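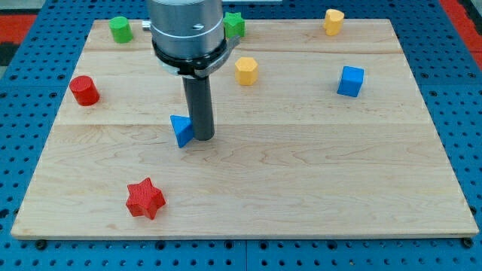
Section 5. Placing and securing the work board

The work board sits on top of the perforated table and gives you a flat wooden surface for assembly, marking out and light hand work. It is maple, joined from several planks. Read this section through once before you lift the board out of its wrapping.

You will need the board, the bolts from the hardware bag, the hex key and a dry cotton cloth. The board weighs 16 kg. Two people should lift it.

5.1 Preparing the table

1. Clear the table top and wipe it with the cloth. Check the holes for chips or grit, especially in the rows nearest the front.
2. Find the seam between the table panels at the front. Run a finger across it. If one panel stands higher than the other, level the feet as described in Section 2 before going on.
3. Push any unused pegs or hooks out from underneath. Hooks made for Skadis boards do not fit these holes and should not be forced in.

5.2 Laying the board

1. With one person at each end, lower the board onto the table with the better face up. Do not slide it into position - grit caught underneath will scratch both surfaces.
2. Turn the board so that the plank seams run from left to right as you stand at the front.
3. Leave a border of table showing at the left, right and front. The row of holes just below the front corners must be clear.
4. Press down on each corner in turn. If the board rocks, lift it and check again for grit.

5.3 Fitting the bolts

1. Drop a bolt into the hole just below the lower left corner, so that the head sits close against the edge of the board. Do the same at the lower right.
2. Reach under the table and thread a nut onto each bolt by hand.
3. Tighten with the hex key, a little on each side in turn. Stop when the head no longer moves.

CAUTION: Do not drill through the board or drive screws into its edges. The joints between the planks can open.

NOTE: Grain and color differ from one board to the next, and between planks in the same board. Wavy grain is normal and is not covered by the warranty.

5.4 Care

Wipe up spills right away. Sand light marks along the grain with 600 grit paper, then oil the whole face and let it stand overnight. Oil the underside too, or the board may cup.

Check the bolts again after the first week of use, and every October after that when the heating comes on.

Replacement bolts and nuts can be ordered from Priltbridge. Ask for Fadime Yüksel in the parts office.

Revised May 21, 2007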